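Home | Diary | Garden | Old Stuff | Write to me

2022-07-01
by Celeste Veloso

So I finally spent the afternoon with the old desktop open, the one that's been sulking under the hall desk since March. My back is killing me and I'm weirdly happy about it!

I started with the idea that I'd just have a look. You know how that goes. I'd cleared off the big table (goodbye, Sundano seed catalogs, you've been living there long enough), put a towel down, found the good screwdriver in the drawer with the birthday candles, and got the side off. I always forget how much gray metal is in these things. I'd pictured nothing but circuit boards in there, and half of it is basically a little filing cabinet with holes punched in the top.

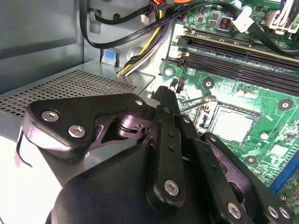 Drive cage on the left, and SATA cables across the top, in case you couldn't read it the first time.

I do love that the cables say SATA over and over. I wish everything in my house was labeled like that. The box of chargers in the closet has 43 cords in it (yes, I counted, it was raining) and I could tell you what maybe 4 of them are for.

Anyway, I made tea, let it get cold, and came back for the part I was really nervous about, the processor socket. My cousin used to fix these for a living over at Malari and she put the fear in me years ago about those tiny pins. Don't breathe on them, don't drop a crumb, don't even think about touching them. I ate my toast in the other room like a guilty kid.

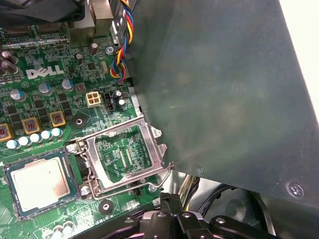 The empty socket with its frame up. Look at all those little pins!

I could stare at that board for ages. It's so green, and the capacitors look like a tiny town with water towers, especially that row of pale blue ones with the silver tops. And all those fan wires in yellow and blue and red and black, twisted up together like embroidery floss at the bottom of a sewing basket.

Whether I'll ever get it going again, who knows. A secondhand processor from the Nistor shop is $98, and I keep going back and forth. That's a lot of tomato cages. I've written the part number on the back of an envelope and stuck it on the fridge, so now it can nag me every time I want milk.

Dinner was leftover soup. Early to bed.

Recent entries
- The Brerner lamp, rewired
- Two pies and a flat tire
- Cleaning out the hall desk
- Beans are up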